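Chapter 18
Shared Surfaces: Papers, Play and the Trouble with Tidy

By the end of this chapter you should be able to:
describe the difference between storing a thing and parking it;
judge a claim made for a storage product by asking what was measured;
carry out a simple surface record over two weeks;
explain why the covering on a surface matters to the people who use it.

Key words: parking, active item, resting item, surface record, reset, lean

Most homes, and a good many classrooms, have one surface that does too much. Books get read on it and bills get opened on it. A child builds something there in the morning and someone else needs the space by lunch. Books on household management have a standard answer to this, and it has hardly changed in decades: give everything a place, buy something to hold the papers, clear the surface every night. Students tend to arrive on this course believing it. I would ask you to put that belief to one side for the length of the chapter, as the evidence behind it is much thinner than its popularity suggests.

Take the upright file holder. It is cheap, it takes up little room, and it is usually the first thing recommended. What it promises is that books and binders will stand on their edges with their spines showing, so that any one of them can be pulled out without disturbing the rest. This works when the holder is nearly full. When it is half full, the contents lean, the tallest binder tips furthest, and whatever is thin or small ends up underneath. You then have a pile again, only at an angle.

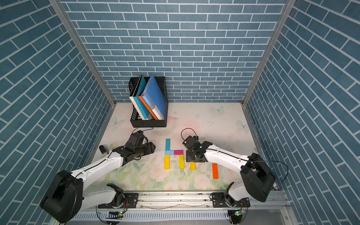 Sellers of storage rarely mention lean. The Wudaveo range, which many of you will meet on work placement, is sold on how many items each holder can take, and the leaflet is perfectly clear on that point. How the holder behaves with four items in it is left for the buyer to find out. Capacity is easy to print on a box. Ease of use would need somebody to watch people looking for things, and to go on watching after the first week, when they have stopped being careful.

18.1 Active and resting items

We call an item active if someone is in the middle of using it, and resting if it is waiting for its next use. The two words sound simple and cause endless argument. Coloured blocks laid out in the shape of letters are active to the child who laid them out, even if that child has gone off to have tea. To the adult who wants the table they are clutter. Neither is being silly. They are giving different answers to the question of who decides when a thing is finished.

Older textbooks settle the matter in favour of the adult and move on. In the Moradi scheme, for instance, anything untouched for 20 minutes counts as resting and may be put away. I have never seen a good reason given for that figure. Shirin Soltani, who taught the scheme in Prerport before giving it up, kept notes on what happened when she followed it to the letter. The tables were clearer. The children also started making smaller things, close to the edge, and finishing them fast. You may think that a fair price for a clear table, but it ought to be listed as a price, and in the scheme's own handbook it isn't mentioned.

Her notes cover one room and one group of children, so be as hard on them as you would be on the handbook. A change in what children build might have all sorts of causes. The blocks might have been sorted differently that term, or an older child might have left and taken a fashion for big letters with them. What the notes do give us is a question worth asking elsewhere.

18.2 What the covering tells you

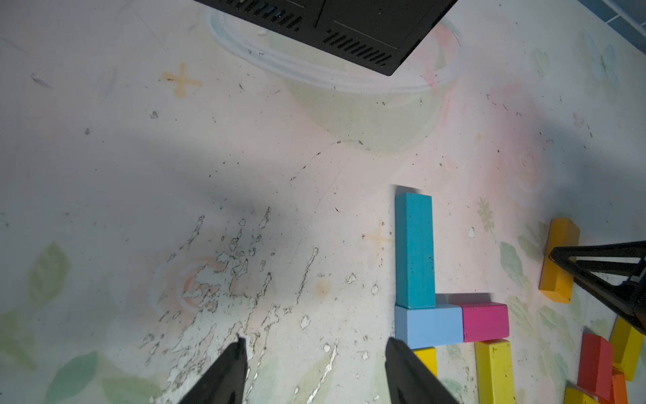 Coverings are chosen for how they look in the shop and judged, later on, by how they wear. A printed mat is a good case. It is meant to protect what lies beneath it and to be pleasant to look at, and the two jobs pull against each other, as a pale ground with a soft pattern makes every mark plain. On a mat of this sort the green leaves printed along the left side can still be made out, while nearby there is a large patch of dark, uneven stains where the print looks worn or splattered. It is tempting to read such a patch as a map of use, and some writers do so with great confidence: people work here, so put the storage there. Be careful. A patch like that could come from years of ordinary use or from a single bad afternoon. Mats also get turned round, or moved from another room with their marks already on them. Wear will tell you where to look first. For anything more you need a record.

18.3 Keeping a surface record

The Bellby households, whom we shall follow for the rest of this part of the book, each kept a record of one shared surface. Between them they sent in 154 sheets. Quite a few were filled in from memory at bedtime, and you can spot them by the neatness of the handwriting and the lack of crossings-out. I have left them in the set on purpose. You will be given sheets like these in your own working life and will have to decide how far to trust them.

Each sheet asks what was on the surface, who put it there, whether it was active or resting, and what was moved to make room for it. The last column is the one people skip. It is also the one that shows parking, which is when a thing is set down somewhere for the moment and then stays. A binder in a holder may be parked just as surely as a binder on a chair – the holder only makes it look settled.

Before you read on

Choose a surface you share with at least one other person. Without tidying it, write down which items you believe are resting. Ask the other person to do the same on a separate sheet, and keep both until you reach section 18.4, where we look at what to do when the two lists disagree.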